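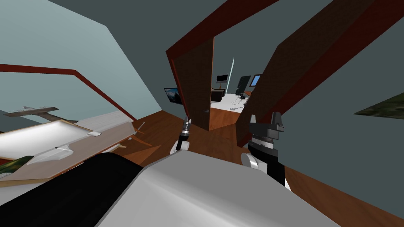
Home | Diary | Archive | About

9th September

Fourth night of the Eron sleep method and I am writing this at ten to three in the morning, so make of that what you like.

The idea, for anyone who missed my grumbling in July, is that you stop trying to sleep. You get up at the same time every day, you don't nap, and you keep out of bed until you feel properly tired. The booklet says most people notice a change within six nights. Which people, it doesn't say. I looked for a footnote and found an advert for the Eron pillow instead.

I should say I've been here before. The Fullik drops tasted of hay and did nothing except stain the glass. Then there was Cozma tea, two bags a cup, which had me up to the loo twice before dawn and so has to be counted as a step backwards. My sister-in-law swears by the tea. She also goes to bed at half past nine after a day on her feet, and I suspect she could drink black coffee and drop off just the same.

What bothers me about all of them is the diary. Every one of these schemes wants you to keep a sleep diary, and once you are keeping one you lie there composing it. "Awake 1.15, thought about the boiler." I was never bothered by the boiler until I had to write down what I was bothered by.

Still, fair's fair. On the second night I slept straight through until the bin lorry. I'd like to give Eron the credit but I had also walked to Zornov and back that afternoon, up the hill both ways by the feel of it, with a bag of potatoes on the return. If they put potatoes in the booklet I might believe more of it.

Last night was poor. Off by midnight, awake at two, then the usual: the letter I haven't answered, whether the back gate was bolted, a song I don't even like. The booklet says to leave the room and do something dull under a low light. I read the guarantee for the kettle. It runs for three years and doesn't cover limescale.
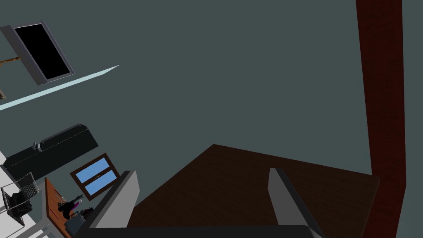 Dark brown table, faint grain.

The booklet is also very firm about no screens after supper, then prints a web address for "extra night-time support". I did look. It was the pillow again.

I'll do the full six nights because I said I would, and because the thing cost money. Up at half past six whatever happens. Must ring about the gutter, and get milk.

3 comments | 2 shares | Older entry | Newer entry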